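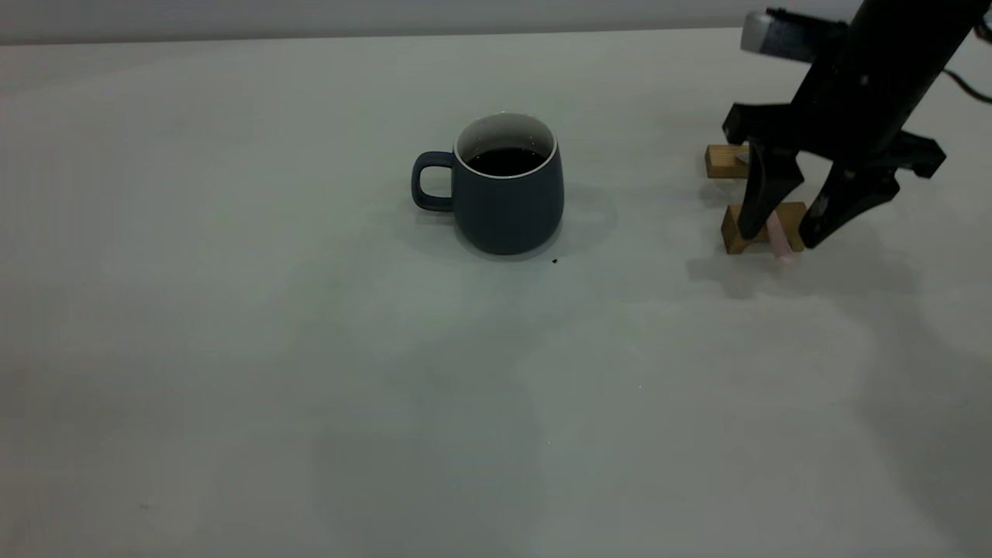

Slate blue mug, pale table.

Apr 3, 2021

The council in Batavstead voted last night to ban wild animals in traveling shows. I watched the whole meeting online and got to bed far too late, so this post will be short on polish.

The rule covers big cats, elephants, bears, primates, and sea lions. It applies to any show that sets up inside town limits for fewer than 300 days, so the Jirkura sanctuary out on the county road is not affected. Horses and dogs are still allowed. A first violation is a fine and a second one means the operator can't get a permit here again.

The petition went in with 3,366 signatures. I collected 189 of those myself, mostly outside the Georgiou grocery on my lunch breaks. A lot of people told me they thought this was already illegal. Some had taken their kids to the show in August and come home feeling bad about it. One man signed, walked to his car, came back and asked if he could cross his name out. I let him, so I guess I collected 190 for a minute or two.

Public comment ran long. Unathi Pillay went first and went through the inspection reports page by page. She had asked for the travel logs too, and read out the hours the two elephants spent in the trailer between stops. Gunārs Grīnberga spoke against the ban. He worked with show horses for years and his worry is that the list will keep growing until it reaches county fairs and pony rides. I don't agree with him, but he was polite and he stayed for the whole thing.

Vlasta Kos asked the question I had been hoping somebody would ask – where do the animals go when a show shuts down? The council didn't have much of an answer. A town rule only keeps the show from stopping here. The same trucks can drive on to Plolley and set up in the field behind the high school, and until Plolley passes something of its own, they probably will.

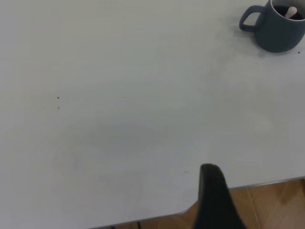
Same mug, same table.

The vote was 7 to 2. Raquel Cordeiro, who wrote most of the text, tried to get a line added about private ownership of big cats and that part failed. I was sorry to see it go. Two members said they would look at it again if it came back as a separate item, and she said she would bring it back. The state has its own permit system for private owners and the town attorney was nervous about stepping on it.

The rule takes effect in August. Any show that already holds a permit can still use it before then, and there is one on the calendar for the fairgrounds. Sebastián Urrutia is putting together a leaflet table for opening day. We will be on the sidewalk and not in the parking lot, which is private. No shouting at families, please. Most of them just saw a poster.

If you live in Plolley, your council takes public comment at the start of each regular meeting and you get three minutes. I have a copy of our petition wording and the Batavstead text, and I'm happy to send both. Leave a comment with your email or use the contact page. I'm slow to reply but I do get to all of them.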